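4.2 Changes to kitchen work at the Ukis site

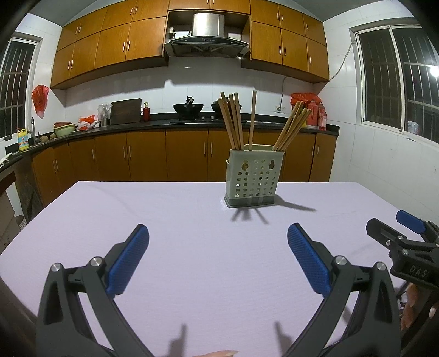
Busine, 09/07/2019

Figure 3. Hand-held grippers at the table, with the chopstick holder in its place near the back. Ukis kitchen.

The Ukis kitchen was the smaller of the two workplaces in the study. Before the program began, its 24 staff shared table setting, restocking and washing-up under a roster drawn up each April. Under the Rana trial, table setting was assigned to automation in stages, and staff were asked to teach the task by carrying it out with hand-held grippers. Over the trial they recorded 1,041 demonstrations, of which 152 were set aside by the reviewers as incomplete.

Chopsticks received particular attention. They are thin, they lie across one another, and a worker sorts them largely by feel. The holder used at Ukis (Figure 3) is perforated plastic on a darker base tray, and the chopsticks in it lean at different angles. Staff told us that they had never thought of filling it as a skill until they were asked to do it slowly.

Two changes were reported in interviews. First, paid time moved from setting tables to demonstrating and checking, and seven workers had their position descriptions rewritten to reflect this. Second, the informal habit of swapping tasks during a shift became less common - demonstrators were booked in advance and could not easily be called away. Older staff raised this more often than newer staff. Olatunji, the operator of the site, has since agreed to leave one session each week unbooked.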